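October 10, 2026

Snack corner again. I know, I know, this is supposed to be the workshop notebook and the first half of the month should be all glue joints and the Trandora job, but the snack counter eats up more of my afternoon than the bandsaw does, so it goes in the book.

Morning stuff first so I don't forget it. The Flimby cabinet carcass came out of clamps fine. Back panel is still 6 mm short on the left, which I already wrote down in June and then ignored. I'm going to rip a filler strip and be done with it. The Zaidi hinges showed up, 12 in the box, all left-handed. I've set the box on the shelf by the door with a note on it. Please don't open the inner bags or they won't take them back.

OK, the counter. Ever since the old cookie tin rusted through we've been tossing everything into whatever bowl was clean, and you all know how that went. The crackers sink, the chocolate ends up under the crackers, and somebody finds it months later when it has turned that chalky color. So I wanted one flat thing where every packet can be seen without digging. I spent $30 on trays and a new cover for the counter and I'm not sorry (receipt is in the Grusesden folder, because that was the only folder I could find).

What I tried:

Round basket, the one from the kitchen. Looks nice! Terrible for anything long. The stick-shaped packets stand up like flowers and the basket tips over when you pull one out.

Clear drawer box. Everybody liked it until the lid. The lid lasted one coffee break before it was behind the sink, and I have no plans to rescue it.

Shallow tray, open top. This is the one I'm going with. It's low enough to see over, and you can wipe it out with one pass of a rag. I also like that it can go straight in the sink with the mugs.

Somebody asked if I could build a proper divided one out of the offcuts from the Flimby job. I could, and I sketched it over lunch. Outside length came to 245 mm with two fixed dividers, and then I laid a couple of packets on the drawing and they already didn't fit the slots. Fixed dividers are fine for screws. Snacks change every week — whoever does the shopping buys what they feel like, and I don't want to tell people their cookies are the wrong shape. The sketch is tucked in the back of this book if anyone wants to take it further, maybe with dividers that slide.

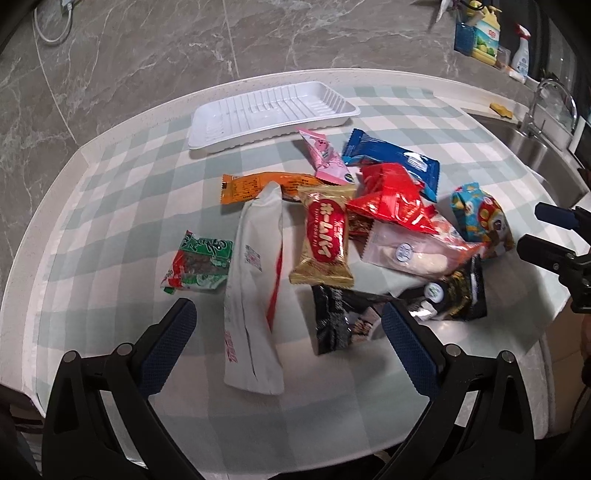
Sorting is where I got stuck for a good while, standing there like I was about to play cards. My first idea was sweet on one side and salty on the other, but half of what we get I can't tell until it's open. Going by shape works a lot better. The long white packet is the troublemaker, longer than anything else on the cloth, so something like that should go in first, along the edge of the tray, with the shorter ones next to it. The gold ホームパイ wrapper is the opposite kind, easy to place, and I'd stand it up near the front where people can grab it. Triangular ones like the pink packet waste space however you turn them, so I'd put those in last, on top, wherever there's a gap.

So the order is long ones, then the plain rectangles, then odd shapes. Try it next time you unpack a shopping bag and tell me if it's annoying. I'm also not married to keeping the tray at the back of the counter. It's out of the way of the mugs there, but short arms have to lean across, and I've already heard one complaint about sleeves in the coffee.

A word on the checkered cloth. I like it a lot, it makes the counter feel like someone's kitchen, and it hides crumbs a little too well. Shake it out over the trash, please, and not over the floor I just swept. It can't go in the wash with the shop rags either — those have finish on them and I don't want that smell anywhere near food.

Still to do: filler strip for the Flimby back, call about the hinges, second coat on the Trandora shelf once the first one stops feeling tacky. Find a clip for open bags. We had a good one and I think it's holding a drawing to the wall in the spray room.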